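Looking after the small arm: the board, the rod and the blocks

03/05/2026

I promised to write down how we keep our cell in order, and I was postponing it since October. Two people have now asked me the same questions by e-mail, so I will answer here and send them the link. My English is from school and from manuals, so please be patient with me.

First, what we have. It is one arm of medium size on a bench with a perforated top. In place of a gripper with fingers it carries a straight black rod with a rounded tip. The arm pushes small blocks over a wooden board. It does not lift anything. The pushing is used by my colleague Si-eun Seo, who studies how a program can learn to move an object with only one point of contact. I do not write the program. My part is that the cell is the same in the morning as it was the evening before, and when it is not the same, I must find out why.

People suppose that the arm is the part which needs the most care. In our case the arm has needed very little. The cabinet fan was changed one time, and one cable was changed because I had fixed it too tightly and it was rubbing at the elbow. All my other work was with three cheap things: the board, the rod and the blocks.

The board

We started without a board. The blocks went directly on the perforated bench top and it was a bad idea, because a corner of the cube would stop at the edge of a hole and the whole cube turned over. After that I tried a sheet of white plastic from Talov. It was flat and clean, but in dry weather it became charged and the small blocks moved in strange ways. Also it was shiny, and the lamp made a bright spot in the middle that confused the camera program.

Then Corina Bălan, who has the wood workshop below us, offered to glue a board from light planks. She sanded it and gave it one thin layer of hard oil. I asked for two layers and she refused, and she was right, the blocks would have slid too far. The board is held down with bolts that go into the holes of the bench top.

The bolts are my first advice. Do not tighten them fully when the board is new. Wood moves a little with the season, and in our first winter I had the bolts so tight that one seam opened. I could feel it with my fingernail. The arm could feel it too: every time the rod pushed a block over the seam, the block made a small jump and turned. I spent two days looking for a mistake in the speed settings before I put my hand on the wood. Now I tighten until the board cannot be moved by hand, and then I stop.

My check for the seams is simple. I take an old bank card and slide it slowly across the planks, with the edge down. If it catches, I sand this place by hand with 500 paper on a cork block, always along the grain, and I wipe with a dry cloth. I never use water. I used a wet cloth once and the grain stood up, and we lost a day.

The rod

The rod is a simple part but it is the part I respect most. It sits in a metal holder with a clamping band. If the band is loose, the rod goes up when it touches the board, and afterwards the arm believes the tip is lower than it is. If the band is too tight, the rod gets a mark, and at the next mounting it wants to go back into the old mark and not to the right position.

This is how I mount it now:

I drive the arm to a parking position away from the blocks and I press the stop button. I wait until the brake light is on.

I open the band with the hexagonal key, only as much as necessary, and I take the rod out downwards.

I clean the inside of the holder with a dry cotton stick. There is always a little dark dust. I do not know where it comes from.

I push the new rod in until it touches the end, I turn it a quarter turn to feel that it sits well, and I close the band.

I release the stop, and I drive the tip down very slowly over the board with a piece of printer paper under it. When the paper can still be pulled but with some resistance, this is my zero. I save it and then I go up again to the working height.

The paper method is old and Si-eun laughs at it, because the arm has force sensing and could find the board itself. It could, yes. But I have tried both and I trust the paper. When the force sensing is cold in the morning it gives me one value, and after lunch another one.

I write every rod change into a notebook, with the number that the controller shows for the run counter. The last rod was taken out at 2,528 runs. The tip had become flat on one side. You could not see it well, but on a glass plate it rolled unevenly. The rods come from Bredier and we order 8 at a time, so that they are all from one delivery. Once we mixed two deliveries and the new ones were a little thinner, the band did not hold them properly, and I had a very unpleasant afternoon.

The blocks

The blocks are printed. We have cubes, cylinders, stars, and the prisms with three and six sides, in red, green, blue and yellow. They are nice to look at and visitors always want to touch them. Please do not touch them after you have eaten something. I have written this on the door.

The problem with printed blocks is the underside. The first layer is sometimes a little wider than the rest, and this thin edge works like a brake. It must be removed with a small knife, and after that I rub the bottom in circles on fine paper. The stars are the worst because of the inner corners. I need more time for one star than for all the cylinders together.

The top is not so important for pushing, so I leave it as it comes from the printer. You can see the lines on it and they do not disturb anyone. Only once we had a problem with the top, when somebody printed a set with a shiny material from Bratex that we had received as a sample. Under the lamp the yellow one looked almost white, and the program did not find it. This set is now with my niece.

Before a session I put the blocks on the board by hand. For some sessions Si-eun wants them in a fixed arrangement and for others she wants disorder, and disorder made by a person is not so easy. I noticed that I always keep the same distances, and I never put anything near the front. She noticed it too, in her plots, and now I sometimes ask another colleague to do it.

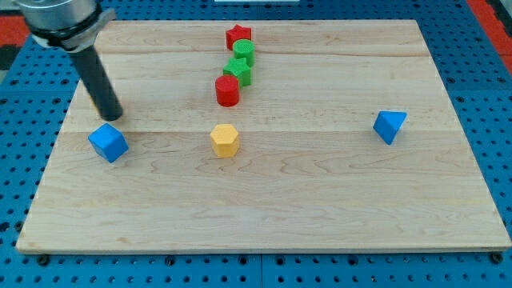
After the blocks are placed, I let the arm make a slow trip around the corners of the working area with the tip a little above the wood. I stand beside it with my hand on the stop button and I look from the side, with my eyes at the height of the board. If the gap under the tip looks different in one corner, either the board is not lying flat or the arm was restarted without the correct tool data. The second case is more frequent. Somebody restarts the controller, the tool data goes back to the factory value, and the arm does not know that it has a rod. In the worst case it would push the rod into the wood. We have one small hole from this, and it was me.

The trip takes me 20 minutes if I include the cleaning. I know that it sounds long. When I skip it, I pay for it in the afternoon.

One more question was about the lamp. We have a flat Forsberg lamp over the bench, it is not expensive, and I do not have much to say about it except that you should switch it on early. The colours need some time until they are stable. I switch it on when I come in, and then I make tea.

I was also asked what I would change. I would like a spare board, from the same wood and oiled on the same day, stored next to the cell so that it is used to the same air. Corina has the planks but no time before the summer. And I would like a better holder, with a small screw from the side in place of the band. I made a drawing of it, which is not good yet. When I have the part and it works, I will put the drawing on this page. If it does not work I will probably also write about it, but later.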